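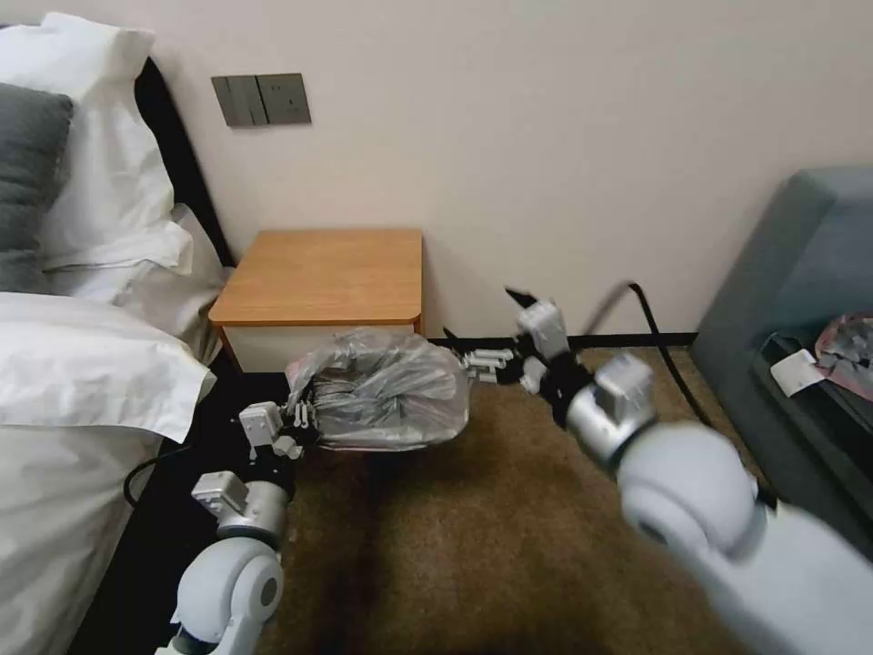
How often should you wash a doona if you always use a cover?

Twice a year is enough for most people, as long as the cover gets washed every week or two. Wash it sooner if something has been spilt on it or if a pet sleeps on the bed.

Home > Forums > Laundry and Bedding > Doonas and quilts

Washing a queen doona at home – worth it or take it to the laundromat?

jacaranda_sal wrote:
I've got a queen size microfibre doona from Mirani, bought in June last year. The label says machine wash warm, gentle cycle. My washer is a 6 kg front loader and I can get the doona in if I push, but then there's no space left in the drum at all. Has anyone done this at home without wrecking the machine or the doona? The laundromat on our main street charges $18 for the big washer and the dryer is extra on top.

kero_tin wrote:
Don't do it in a 6 kg machine. If you have to push it in, the water can't get through the middle and you'll pull it out with soap still in it. It also goes out of balance on spin. We did ours that way and the machine walked halfway across the laundry. Pay the $18.

MallacootaMick wrote:
I disagree with the above. I've washed a queen in a small front loader for years. Half the usual detergent, no softener, extra rinse, and drop the spin speed right down. It comes out heavy and you need a decent line to hang it on, but it's clean. Microfibre squashes down a lot more than wool does.

jacaranda_sal wrote:
Thanks both. Mick, how long does yours take to dry? I've only got a fold-out airer and a bit of balcony.

MallacootaMick wrote:
A full day of sun in summer, flipped at lunch. In winter I don't bother.

tyafternoon wrote:
On an airer it'll take days and it'll smell. That's the part people forget. Washing is easy, drying is where it goes wrong. Take it to the laundromat for the dryer at least, even if you wash it at home. Medium heat, 60 minutes, stop it a couple of times to shake the filling out. Throw in clean tennis balls if you have them.

kero_tin wrote:
Carting a soaking wet queen doona to the laundromat to save on the wash makes no sense. It weighs a tonne and it'll drip through the boot.

Tahira Yousafzai wrote:
I do the linen for a few holiday units so I go through a lot of these. A few things that might help:

Check the stitching before you wash. If a seam has gone, mend it first or you'll have filling in the filter.

Wash the cover separately. Don't leave it on.

Warm is fine if the label says warm. Hot will clump cheap microfibre. If you're worried about dust mites you need 60 degrees, and a lot of doonas aren't made for that, so read the label before you try it.

Don't put it back on the bed the same night. Leave it over a chair or a door until the next day. It can feel dry on the outside and still be damp in the corners.

For pillows, two at a time so the drum balances. I replace ours when they stay folded in half and don't spring back.

I change the bin bags and do the floors after the beds, so any fluff from the bedding gets picked up last.
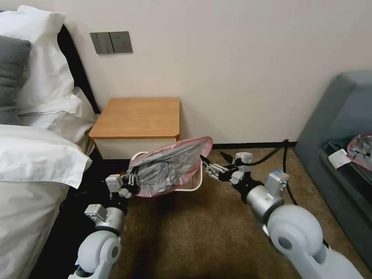 Plastic bag over the bedroom bin.

jacaranda_sal wrote:
That's really helpful Tahira. Do you use any particular liquid? I've got Pisusier sensitive at the moment.

Tahira Yousafzai wrote:
Any mild liquid will do. I'd avoid powder on a doona because it doesn't always dissolve on a gentle cycle. I use Rivo because it comes in a big drum and I buy it with the unit supplies.

MallacootaMick wrote:
Powder's fine if you dissolve it in a jug of warm water first. Been doing that since I got married.

kero_tin wrote:
Or use liquid and skip the jug.

tyafternoon wrote:
Sal, if you're near Sernley the laundromat there has bigger machines than most and there's parking out the front. Go on a weekday morning. On Sundays you'll be waiting for a dryer.

jacaranda_sal wrote:
Update, Tue 14 September. Took it to Sernley this morning in the end. One wash and then 60 minutes in the dryer, and I gave it another short go because the corners were still a bit damp, like Tahira said. It's hanging over the bedroom door now. I'll try the pillows at home on the weekend, two at a time.

MallacootaMick wrote:
Glad it's sorted. Still reckon you could have done it at home.

Related threads
Wool or microfibre for a warm sleeper?
Yellow marks on white pillowcases
Doona cover ties keep coming undone
Best airer for a small balcony
Front loader smells after a warm wash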